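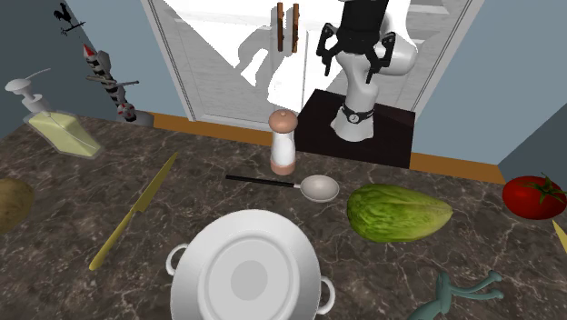
Print | E-mail

4. Setting up the cue desk for a performance

This section covers the Sakitz cue desk as installed in the Fernham studio theatre. Complete section 3 (power and dimmers) before you start.

4.1 Loading the show file

1. Switch on the desk and wait for the main menu.
2. Select Shows, then Open. The desk holds up to 30 show files.
3. Choose the file for your production and press Load.
4. Check that the cue list begins at cue 1 and that the last cue matches the prompt book.

Note: Files saved before the July update open as read-only. Save a copy under a new name to edit them.

4.2 Setting fade times

1. Select the cue and press Time.
2. Enter the fade up, then the fade down, in seconds. The longest fade allowed is 1000 seconds.
3. Press Store. The cue number stops flashing.

To link a sound cue, press Link and enter its number from the Kristiansen playback unit. A linked cue runs on the same Go button - do not press Go on both units. 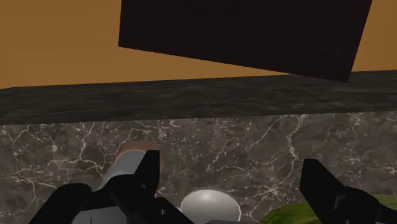
Gripper over a dark marble surface.

4.3 Checking the house lights

1. Set the house fader to full.
2. Press House, then Preset. The stored level for audience entry is 69 per cent.
3. Run the fader down by hand and confirm that the aisle lights stay on.

CAUTION: Aisle and exit lights must never be patched to the desk. If they dim with the house fader, stop and report the fault before the audience is let in.

4.4 Backing up

Save to the desk and to a memory stick after each technical rehearsal. File names may have up to 14 characters. For touring dates at Skustness, export in the short format - the desk there does not read linked cues, and sound must be run separately.

Section last revised Nov 13, 2023

Print | E-mail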